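How Does a Lab Pay for Robot Tools?

Robots and the tools that teach them cost money. Before the Gosine Learning Lab buys anything, it makes a plan called a budget. A budget is a list of what you need, what each thing costs, and how much you are able to spend.

This year the lab has $2,535 for new hand-held grippers. A gripper is a tool with two jaws that open and close, a little like your thumb and finger. One gripper costs $400. How many can the lab buy? The answer is 6, with $135 left over. 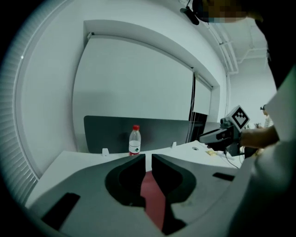

Two hand-held grippers at a table with a water bottle.

Kirstin Yule plans the lab's equipment. She must also think about costs that are easy to forget. Soft fingertip pads wear out. Cables break. Tools need a safe place to be stored. The $135 is saved for these things.

Next, the lab asks more than one seller for a price. This price is called a quote. Bezawit Ayele reads each quote and checks how long delivery will take and whether repairs are included. The lowest price is not always the best choice.

Orders are placed in May, so the tools can be tested before summer classes begin.

Words to know
Budget: a plan for spending money.
Quote: a price a seller offers before you buy.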